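4. Slide the Coste shade pole into its base and give it a gentle quarter turn until it feels snug. Take your time here, friends!

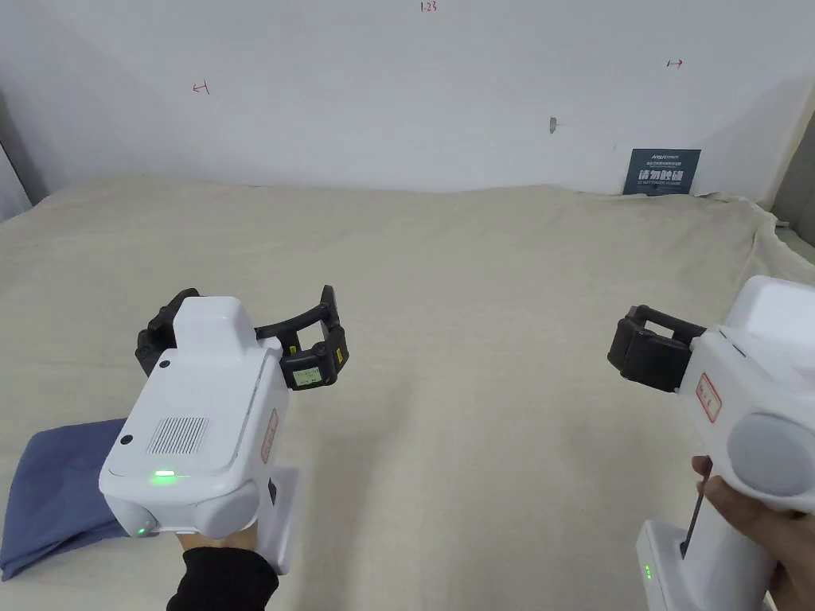

Cream-colored fabric, spread over a flat surface

5. Add up to 14 pounds of sand, pour slowly, and let it settle for a minute or 2 before you top it off.

Caution: please don't open the canopy until the base is full, however lovely the afternoon looks.

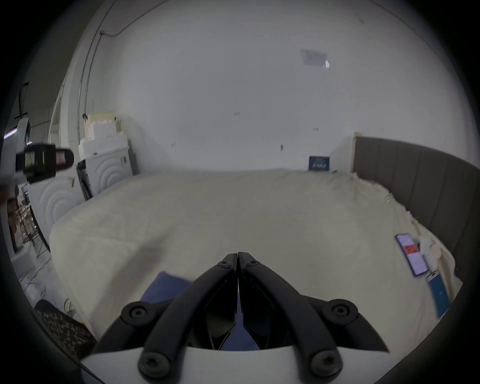
6. Open the canopy and turn it toward your favorite chair.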